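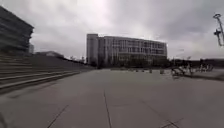 The plaza leg of the route, steps on the left, bikes over toward the far side.

Setting up Bidero for a new outdoor route

Bidero is our little four-wheeled courier, and I've just finished moving it onto the Skustanbridge route. Pak-hei Tu asked me to write down how I did it, so grab a coffee and the laptop and come along!

Start in the shop. Put the cart up on blocks, check all 4 tires to 22 psi and spin each wheel by hand. If one drags, fix it now (mine was a stray bit of string around the axle, very glamorous). Then wipe the sensor covers with a soft cloth and run the level check until the tilt reading settles.

Next, walk the route with the tablet before you drive it. I draw the keep-out zones as I go. Steps get a big one – give them 5 metres, more if your cart is loaded. Bike parking gets a generous one too, and draw it wider than the bikes you find there, because people park wherever they like. Bollards I mark one at a time as fixed posts.

Don't use the joints in the paving as map features. They look lovely and crisp up close, then fade away to nothing farther out. Buildings are much better, so I pin the map to the roof corners of the big one straight ahead.

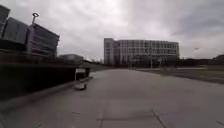
The long pavement, with the curb and dark hedge on the left and lawn on the right.

For a stretch like this I set the curb as the left guide line and keep the cart 24 inches off it. The grass side has no curb to follow, so I draw that edge by hand and nudge it in a bit. Anything small and low beside the curb should be checked on foot, then either mapped or moved.

Now drive it by remote at walking speed, out and back, and save both runs. Load them in Plencombe, line them up on the building corners and look for doubled edges. If you see any, redo the level check and drive it again – I had to, and the second go came out nice and clean.

Last job is the stop button. Try it once on the plaza and once beside the hedge, then put your initials in the log and plug the cart in.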